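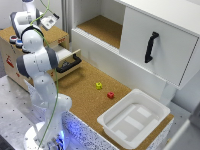

Second race weekend of the season is done, so some notes before I forget them.

Trovwood is a 17-turn road course and I had never driven it dry. We ran the Karnell sedan in the club endurance class again, same engine as last year, with new front hubs and a fresh set of pads. I qualified ninth, which was better than the car deserved. The car pushed badly in the long right-hander after the bridge and I lost time there every lap.

The race was 93 laps. I took the first stint and stayed out of trouble until a Montecinos coupe spun in front of me at the hairpin. I went left onto the grass and lost three places. No damage – just a lot of dirt in the grille. Water temperature crept up to 255 after that, so I short-shifted until the stop and we cleaned out the radiator while the fuel went in.

We finished seventh. The front tires were down to the cords on the inside edge, so I need to take out some camber before Tavari in June.

The weekend cost a little over 3,000 with entry, tires, fuel and the motel. That's more than I planned – I may skip the test day and put the money toward a better radiator.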